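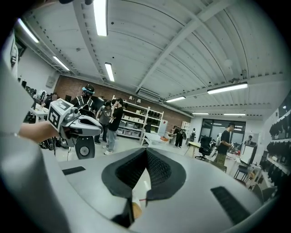
The main room at Olletness, with storage bins on the tall shelves by the brick wall.

About Olletness

Olletness rents small furniture and household pieces by the month. Our stock is the smaller end of what goes into a home: side tables, stools, trays, lamps, bowls, vases, artificial flowers, storage bins and the shelves to put them on. We don't carry sofas or beds. Customers who need those usually get them from a full-size furniture company and come to us for the rest.

We are on Llewellyn Street in Nitus, on the ground floor of a former printing building. The business began in two rooms above a paint store, with one van and a lot of borrowed boxes. Most of the early work was for landlords who wanted an apartment to look lived in before a showing. That is still a good part of what we do. We also supply furnished short-term rentals, student housing, waiting rooms, community theaters and people who have moved to Nitus ahead of their own furniture.

What we rent

The current list runs to 609 items. A set of four matching bowls is one item on the list, and so is a table with its removable shelf. Items come in and go out of the list during the year as things wear out and we buy others.

Tables are the largest group. We have always liked small white tables, round and square, because they suit nearly any room and a scratch can be touched up in a few minutes. The round ones go out most often to apartments with a narrow kitchen, where a corner would catch people on the hip. The square ones are used as desks more than as dining tables. We also keep wicker side tables with a shelf underneath, which customers ask for when a room looks too plain. A dark woven piece beside a pale wall does a lot for very little money.

Storage is the next group. White and gray bins are what people want, and we stopped buying bright colors after watching a stack of yellow ones sit for most of a year. Bins are rented with or without shelving. If you take both, we will fit the bins to the shelf before they leave so that you aren't left with a gap at the end of each row.

Then come the things that go on top of the tables. Woven trays, bowls, vases and artificial flowers make up most of it. Real plants are outside what we can look after, and a rental that stands empty between guests is a bad place for them anyway. Good artificial flowers last for years if they are kept out of direct sun and dusted with a soft brush. We buy them as single stems or small bunches and put them together ourselves to suit the table.

How a table gets set up

Before an order goes out, we put the pieces together in our own room. It is easier to see that a tray is too big for a table when both are in front of you than when both are on a list. The room is kept fairly open for this reason, with the furniture spread across the floor and the shelves close enough that something can be swapped without a long walk.

We start with the table. Next comes the largest thing that will sit on it, usually a tray. A square tray on a round table works well if it is set to one side, with something lower or looser on the other. Flowers are laid down flat first, with the stem out straight, so we can judge the length before anything is put in a vase. White flowers with green leaves on a white table can look thin under store lighting and perfectly good in a kitchen with a window. We try to ask about the window. 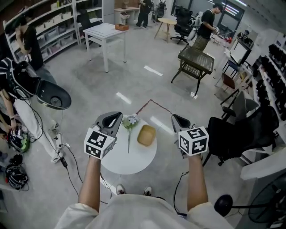 Once the top is settled, the pieces are wrapped and packed in the order they will be needed at the other end. Table first, then the tray, then flowers in a long box with tissue around the heads. Each box carries an Urkeck tag. Urkeck is the name of our stock list, and the tag gives the item number, the room it is going to and which shelf it came from. Customers sometimes peel the tags off and throw them away. Please leave them on the box if you can, as it makes the return much quicker.

Delivery and collection

We deliver within Nitus and to the towns along the river road. Delivery to a ground floor is included in the rental. Stairs are extra, and the charge depends on how many flights and how many pieces. Elevators are fine, but we need to know the inside width if you are renting shelving. Tall shelf units travel in one piece and don't bend around corners.

Someone needs to be there to let us in. We will place the tables and shelves where you want them and take the packing away. Setting out the smaller pieces is a separate service – some customers want us to do it and others have firm ideas of their own. If you choose to have us set up, allow a couple of hours for an ordinary one-bedroom apartment.

Collection works the same way in reverse. Bins should be empty. We have had them come back with winter boots, tax papers and a full set of encyclopedias inside, and we keep anything we find for 61 days before giving it away. Please check the back of the shelves, too.

Cleaning and repair

Everything that comes back is wiped down, checked and put back on its shelf before it can be booked again. White tables are washed with plain dish soap and a soft cloth. Woven trays and wicker are brushed and then vacuumed on a low setting, because water gets into the weave and takes a long time to leave. Flowers get the soft brush. Faded leaves are removed one at a time, and a stem with too few left goes into the spares drawer, where it may end up filling out another bunch.

Ordinary wear is included in the rental. Rings from cups, light scuffs on table legs and the odd loose strand on a tray are all ordinary wear. We do charge for burns, broken legs, missing shelves and anything that has been painted. The last of these comes up more than you might expect. If you would like a table in a different color, ask before you open the can, since we may be willing to sell you that table at its used price.

Items that are no longer good enough to rent are sold twice a year, in April and October, from our front door. Prices are low and there are no returns. Bins go quickly. Side tables with a wobble are usually marked with a strip of tape on the leg that needs attention.

Our building

The printing company that had the building before us left behind a good level floor and plenty of power outlets. The red brick wall was already bare when we moved in. We sealed it so that the dust would stop settling on the stock. The tall white shelves were bought secondhand from a shoe store, and we liked them enough to track down more of the same kind.

Small and light things stay in bins so they don't get knocked about, and heavier bins are kept low. The bins are sorted by what is in them, except for one shelf of odds and ends that we sort whenever it gets too full to close the lids. Tables are moved around so often that there is little point in giving them fixed places.

Visitors are welcome when they have booked. It helps to bring the measurements of the room and a few photos on your phone. You are free to put pieces together yourself and try several arrangements. If you can't decide, we can hold up to two sets for you until the end of the next business day.

Renting from us

The shortest rental is one month and most customers stay for three or four. The smallest order we deliver is a single table with its tabletop pieces. The largest so far was a student residence that took roughly 400 bins at the end of August, which emptied our shelves and those of a supplier in the next county.

Payment is monthly, with a deposit that is returned after the pieces have been checked in. You can swap an item once during a rental at no charge if you bring it to us. If we have to collect it, we charge for the trip.

To book a visit or ask about an item, call during shop hours or use the form on the contact page. If you already know the item number from the list, include it. Otherwise a plain description will do – "small round white table" is enough for us to find it.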